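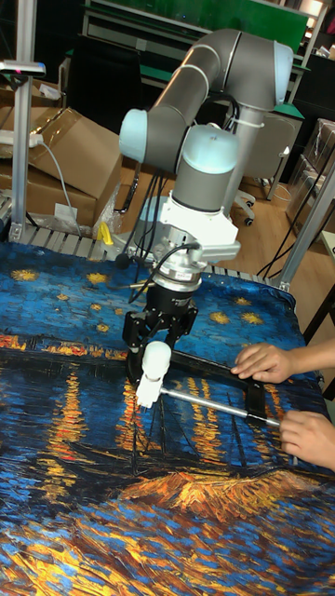

Station 2, tool in the gripper, operator's hands on the rod and the black end piece.

Giltcombe Manipulation Group
Minutes of the data collection meeting
October 16, 2020

Present: the collection team, the training team, one guest from the Jistov site (by phone)
Excused: the mechanical workshop
Minutes taken by: collection team

1. Minutes of the previous meeting

The minutes were accepted with one correction. Under item 4 it was written that the wrist sensor is read at the end of each example. It is read during the whole example. The file on the shared drive is corrected.

2. State of the collection

The set for the tool tasks has now 2529 accepted examples. The training team confirmed that all of them can be loaded and that the gripper signal is present in each one. The examples from Jistov are included in this number.

The guest from Jistov reported that their station was stopped for 6 days while they waited for a replacement cable. They are collecting again and do not need help from us at the moment.

3. Handing the tool to the robot

This item took most of the meeting. The training team finds that the model learns the movement over the cloth quite well, but it is weak in the first moments, when the tool is still held by a person and by the gripper at the same time. In the older examples the operators let go at very different moments, and the recording does not tell when this happened.

It was discussed whether to cut the handover out of the examples completely. The collection team was against it, as the handover is one of the things the Rarkimton project has asked for. The training team agreed to keep it, under the condition that it is marked.

Agreed:
The operator closes the gripper on the handle first and takes the hands away only after the force reading is calm.
The operator presses the foot switch at the moment of letting go. This writes a mark into the recording.
If the tool turns in the jaws, the example is stopped and noted as "slip". It is not deleted. The training team wants to use these later.

One operator asked if the tool may be held by the rod as well as by the end that lies on the cloth. Both are allowed, and it is even better if the examples are mixed.

4. Cloths

The printed cloth with the night sky and the water is to stay in use. There was a question if such a strong pattern is disturbing for the model. The training team answered that they want strong patterns, together with plain ones, so that the model does not depend on one background. The plain cloths will be used in the next block.

Small wrinkles should not be ironed or pulled flat before each example. Operators have done this differently until now. From today the cloth is put on the table once per block and then left, unless it slides.

5. Cables at the wrist

The black cables by the gripper were discussed shortly. The collection team would like to have them in a sleeve, so that they can not catch on the tool when the wrist turns far. The workshop will be asked for a proposal. Until then the wrist is to be turned slowly.

6. Visit of Bühler

The visitors from Bühler would like to see one full block, from the handover to the saved file. Station 2 will be used. The second handle must be ready before the visit.

7. Open tasks

Write the new handover rule into the operator guide: collection team
Test the foot switch mark in the loading script: training team
Proposal for the cable sleeve: workshop
Send the slip note format to Jistov: collection team
Check how many older examples can be marked by hand afterwards: training team, before the end of October

The next meeting will be announced by mail. Additions to these minutes please send to the collection team.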